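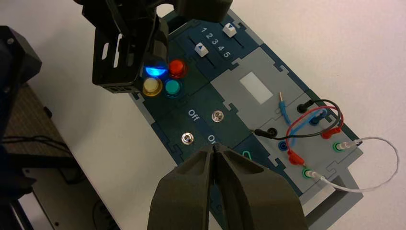
How a Robot Learns to Push a Button
Club Pages for Younger Readers: Robots

A button is easy for a person. You look at it, you reach out, you press. A robot has to be given each of these steps separately. This page explains how the Stellitz Robot Club handles them.

What is a task board?

A task board is a flat board with small jobs built into it. The jobs are taken from ordinary life: pressing buttons, flipping switches, moving sliders, plugging wires into sockets. The board used by the club is made of sections that lock together like puzzle pieces. Members call it Calvo. A robot that can do every job on a task board has practiced many of the moves it would need in a workshop or a kitchen.

What is a gripper?

A gripper is a robot's hand. The ones on this project have two fingers. The fingers can move apart, move together, and hold. They cannot bend in the middle the way yours can. To press a button, the robot first closes its fingers. Closed fingers make one narrow tip, and a narrow tip is easier to aim.

How does the robot know where the button is?

A small camera is fixed near the gripper and moves with it. The picture goes to a computer program that the club named Evutero. The program looks for shapes and colors it has been shown before. A round red patch may be the red button. It may also be a red plug, so the program checks the shape and what is next to it. 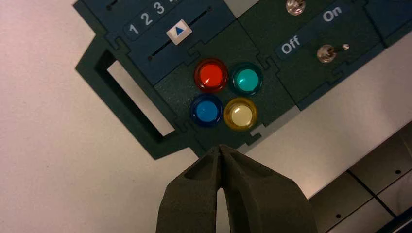
Four push buttons, with the closed fingers of the gripper just below them.

Light causes trouble. A shiny button can look pale in the middle, and a glowing one can look like a different color. The program needs practice pictures of the same button in bright light and in dim light. Club members collected 90 practice pictures in February.

How does the robot move?

Each robot arm has joints, like your shoulder, elbow and wrist. A motor turns each joint by an angle. An angle is a measure of turning. A quarter turn is 90 degrees, and a small turn might be 30 degrees. The computer works out the angles that put the fingertips over the button. Then the arm moves down slowly until the button is pressed.

Why are sliders harder?

A button needs one push in one direction. A slider has to be pushed along its slot, and the fingers must stay against the knob the whole way. If the arm drifts sideways, the fingers slip off. The numbers printed beside a slider help the members check how far the knob has gone.

What do club members do?

Members write the steps, run them, and record the result. Afshin Mazandarani, who leads the club, asks for a written note after each run, including runs that fail. A note has the name of the job, the start position, and what happened. One member keeps a hand near the stop button whenever an arm is switched on.

Words to know

Gripper: the part of a robot that holds things.
Joint: a place where a robot arm can turn.
Socket: a hole that a plug fits into.
Toggle switch: a switch with a small lever that flips from one side to the other.

Try it yourself

Write down every step for pressing a doorbell. Give the steps to a friend, who must do only what is written. Change the steps until the friend's finger reaches the bell.

Page last updated May 30, 2024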